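Forum news: the post editor, round 2

The Vurkine boards moved to the new editor on 2018-08-20, and 124 of you have written in to say where the old one should be put back. We read them all. The quote button now quotes the post you clicked on, a feature many had given up on.

Drafts save every few seconds, up to 4000 characters. Signatures are still capped at 3000 – yes, still, and yes, that is plenty.

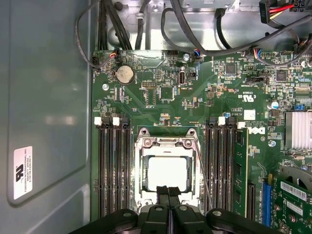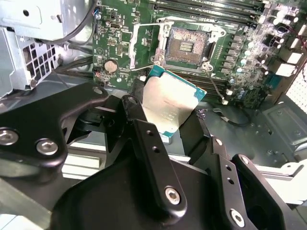 Coming in September

Nested replies, smaller avatars and a dark theme called Gralitz. The Rundanitz theme retires the same week. Please post your farewells in one thread.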